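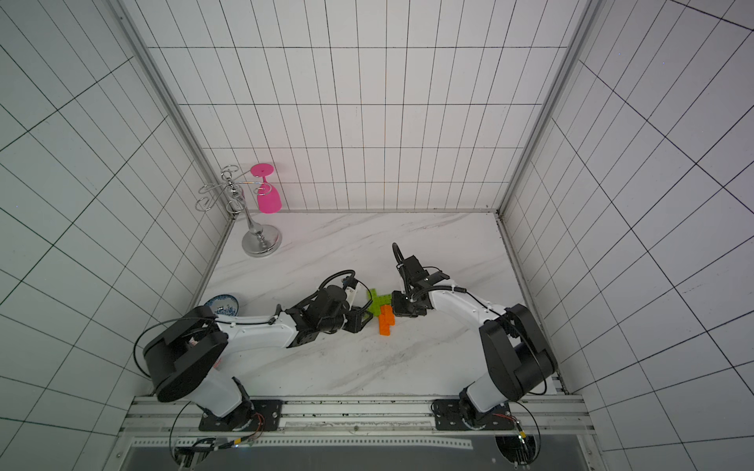

記録:Zudham家具修復室 工作記録担当
二月・月曜 午前の部より

## サイドボード「Ovetti」 塗装面および化粧板の調査・補修

前回の記録に引き続き、扉2枚の処置を行った。本体の構造補強は完了しているため、本日の作業範囲は扉表面と天板の小口に限定する。

右扉の赤色塗装には、取っ手の周囲に細かな擦り傷が集中している。所蔵者側の記録によれば、過去に家庭用の艶出し剤が繰り返し使用されていたとのことで、斜めから光を当てると拭き跡に沿った曇りが認められた。精製水を含ませた綿棒では変化がなく、弱い界面活性剤の水溶液に替えたところ、綿棒に黄色い汚れが移った。赤色の色移りはない。同じ条件で扉の下端から順に洗浄を進め、最後に精製水で拭き取った。

洗浄後も残った曇りについては、目立たない下端部で3000番の耐水研磨紙を試した。艶は均一になるものの、隣接する未処置部との差が大きく、当時の塗装に残る刷毛のわずかな起伏まで失われるおそれがある。全面の研磨は見送ることとし、ワックスによる調整で対応する方針に改めた。試験箇所の位置は調査図に記入済みである。

左扉は黄色の地に黒の波形を重ねたもので、塗膜の状態は右扉より良好である。波形の縁に段差があり、型紙を当てて吹き付けたものと考えられる。製作元であるRivadeneira工房の当時の図面には手描きとの注記があり、実物と一致しない。量産の段階で工程が変更された可能性があるが、現時点では判断を保留する。同型品の所在が判明した場合には、波形の輪郭を透明フィルムに写し取り、重ねて比較されたい。
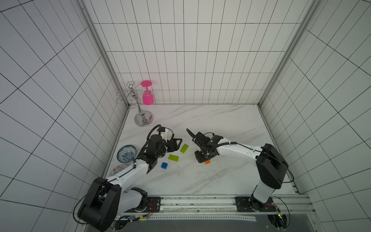
天板の小口では、化粧板が前縁の左寄りで浮いている。浮きの最大幅は2ミリメートル。隙間に残っていた接着剤は褐色に変質しており、爪楊枝の先で容易に崩れた。旧接着剤を可能な範囲で除去し、Jotowの可逆性接着剤を注射筒で注入したのち、当て木を介して締め付けた。当て木と化粧板の間には剥離紙を挟んでいる。締めすぎると角の欠けが広がるため、締め具の追加は不要とする。

欠損した角の充填は次回とする。充填材の着色見本を用意したが、天板の青緑は照明によって見え方が大きく変わり、窓際で合わせた見本は展示室と同じ光の下では緑に寄って見えた。見本の作り直しが必要である。周囲と完全に同化させるか、近くで見れば補修と分かる程度にとどめるかについては、所蔵者の意向を確認する。当室としては後者を推奨したい。

脚部の円錐形部材についても簡単に点検した。取り付けねじのうち後方の1本は、頭の形状から後年の交換品とみられる。強度に問題はなく、交換の履歴を示すものとしてそのまま残す。水平を確認したところ、右後方がわずかに低い。床との接地面に貼られたフェルトの厚みが揃っていないことによるもので、本体に歪みはない。

**申し送り**

- 締め具は明日の午前まで外さないこと。外した後、浮きの有無を打診で確認し、調査図に追記する。
- 右扉のワックスは試験片の結果を見てから選定する。光沢の異なる2種を塗布済み。
- 扉の蝶番は左右を混同しないよう袋に分け、棚の上段に保管した。
- 図面の注記と左扉の技法の相違について、Rivadeneira工房の資料の追加閲覧を申請中。回答は未着。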